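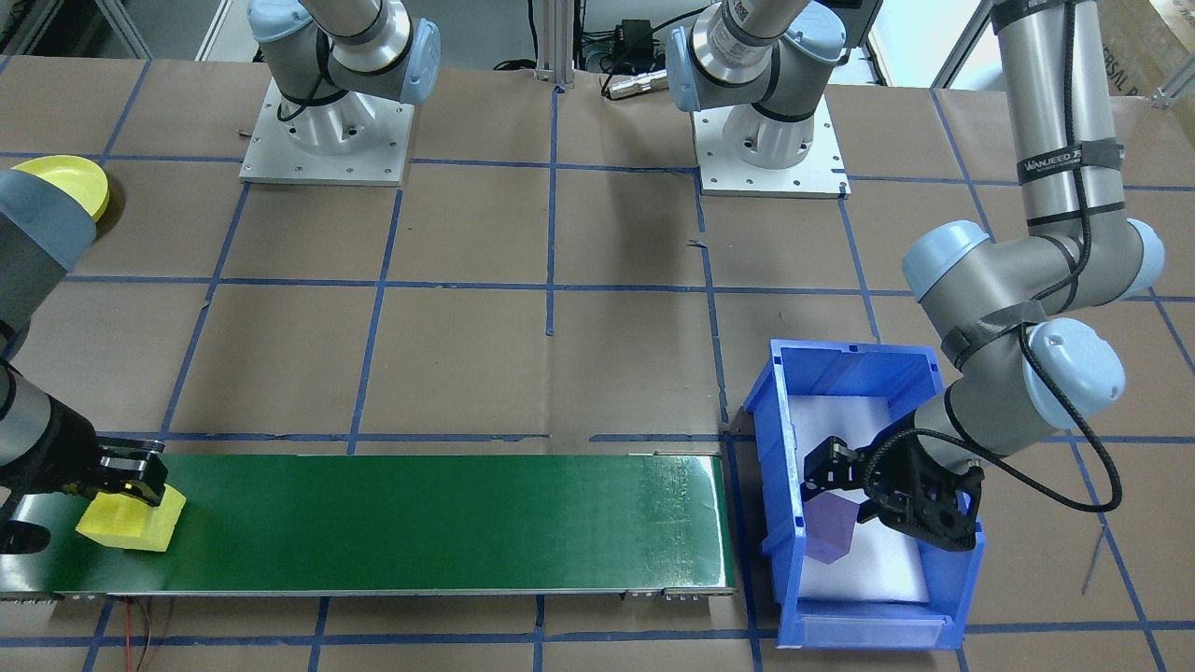
One reader reckoned, under my last controller post, that no pad without a big first-party logo on it survives a full season of Grallthorpe, and that I'd be crawling back to my old one by the end of July. Well, July's been and gone and I'm still using the Flullar, so I thought I'd better write it up properly!

For anyone who missed it, the Flullar is Uromum's wireless gamepad for PC and handhelds. It comes in charcoal or a sort of milky grey (I got the grey, it shows every chip crumb) and in the box you get the pad, a USB dongle, a charging cable that's far too short for my lounge room, and a spare set of stick caps. I bought mine with my own money from the games shop in Rutherford, where they had one open on the counter, and I'd recommend having a hold of it first if you can. The grips are wider than you'd expect from the photos and my partner, who has small hands, gave it back to me in a couple of minutes.

Sticks first, as that's what everyone asks about. They're magnetic ones and they feel lovely, smooth all the way round with a bit more tension than I'm used to. My aim in Grallthorpe was terrible for the first few nights and then it clicked, and now my old pad feels floppy. No drift so far. I play most evenings, so if it was going to wander early I think I'd have noticed by now, but ask me again next year.

The triggers have a switch on the back for short or long pull. Short is great for shooters and long is great for driving, and I forget to flip it every single time. I've done a whole rally stage with full throttle or nothing and wondered why I was in the trees.

Buttons are clicky. Really clicky. If someone's asleep in the next room you might want to think about that one. The d-pad is the weak spot for me – diagonals come out when I've asked for a plain left, and in menus I've sold things I meant to equip. Fighting game people should look elsewhere.

Battery is listed as up to 18 hours and I'd say that's fair with the rumble turned down. With rumble on full it's a fair bit less, and the warning light comes on so late that I've died mid-boss twice. Weight is 300 grams on my kitchen scales with the normal caps on, which felt heavy for the first evening and then I stopped thinking about it. 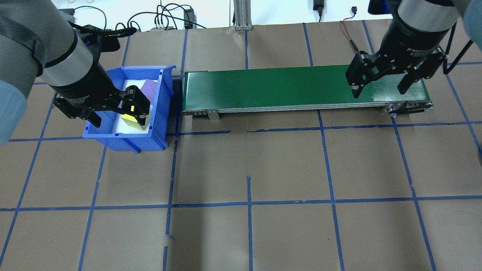
Swapping the stick caps is where I got a bit cross with Uromum. They pull straight off and push straight on, no tools, and the tall ones are brilliant for sniping, but there's no pouch or tray to put the spares in and they're tiny. Mine lived loose in a drawer and I lost one behind it. What's fixed it is an open-fronted stacking bin like the blue one up there, with the sloped lip at the front, and I've pinched the idea of a white liner on the floor of it too so the dark caps show up. The pad, the dongle and the cable all go in the same bin and I can reach in from the couch without looking. A few bucks at the hardware shop, but I do think it should've come with a pouch!

Software now. The app is ugly but it works, and you can save a profile per game and remap everything including the two back paddles. Make sure you update to firmware 3103 before you do anything else. On the version mine shipped with, the pad would drop out whenever my handheld went to sleep and I'd have to unplug the dongle and start again. Since the update it wakes up with everything else, though it did wipe my profiles, so write your favourite settings down.

Bluetooth is fine for slower stuff. For Grallthorpe I stick with the dongle, as I could feel the lag in the parry timing, or maybe I'm just bad at parrying (my clan has views on this).

Would I buy it again? Yes, at the sale price, and yes at full price if your old sticks are drifting and you don't care about the d-pad. I'm giving it four out of five. I still want a longer cable.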